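Grasp planner keeps picking the bag when I want the carton
Forum > Software > Perception and planning

paucar_fan
Running Grellonetti 12 with the stock segmentation node. We have 362 hand-held gripper demos of clearing packaging off a kitchen table and I'm training a policy to pick one item at a time. On cartons lying by themselves it does well. Once things overlap, the mask for the top carton leaks into whatever is under it and the grasp centre ends up between two objects. The typical start of a demo:
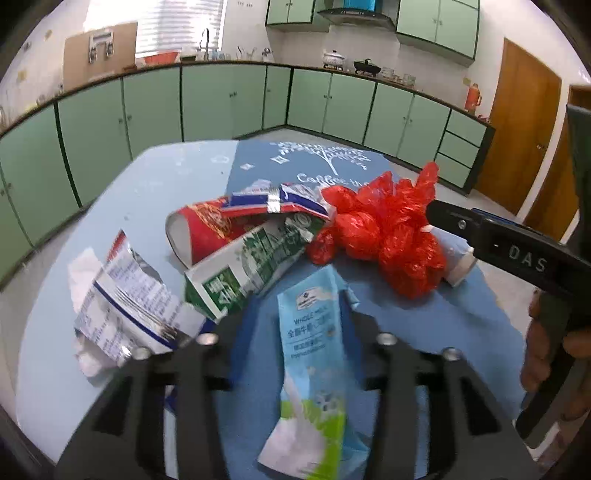 Gripper over the milk carton. Right of it is the red bag.

The red bag is the worst. Any mask that touches it grows to include it. I've tried raising the edge threshold and it made no difference I could measure.

gurnport_dev
Which depth source? If you're on the default fusion, the shiny folds will give you holes, and the fill step smears them into the neighbours. Turn the fill off and see what the masks do.

paucar_fan
No depth at all, colour only. Wrist view at 30 Hz.

gurnport_dev
Then ignore me about the fill. I'd still look at the resize. The stock node shrinks everything before it segments and thin edges between crumpled things go first.

loose_bolt
I'd drop segmentation completely. You have demos, so train from pixels to gripper pose and let it sort out the overlaps. Masks are one more thing to tune.

paucar_fan
Tried that in July. It reached for the middle of the pile nearly every time. With masks I can at least see why it fails.

Here's a harder one, with the fingers open and a cup right up against the bag.

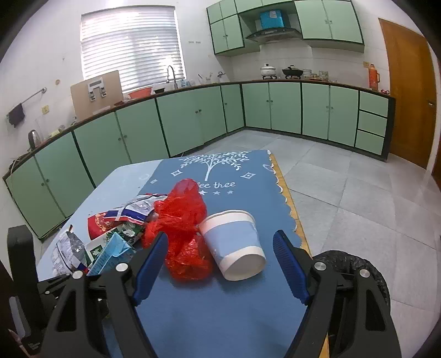

For this sort of layout the planner returns 15 candidates and the top few are all on the bag. The score is mostly mask area, so big and crumpled wins. I could weight by how flat the sides are, but then it would never choose wrappers.

loose_bolt
Area as a score is your bug, then. Nothing to do with perception.

gurnport_dev
Disagree, it's both. A leaking mask has a bigger area, so one error feeds the other. Fix the resize first, then divide the score by the gripper opening needed. Jurner has that as a plugin - the config key is width_norm and it's off by default.

paucar_fan
Resize off, width_norm on. Cartons now come out on top in most of the overlapping starts. Inference is slower but I can live with it. Cup against bag still gets merged.

loose_bolt
Still think you should retry end to end with more data.

gurnport_dev
For the cup, label a handful of touching pairs by hand and fine-tune the mask head. Keep the encoder frozen or it will forget the cartons.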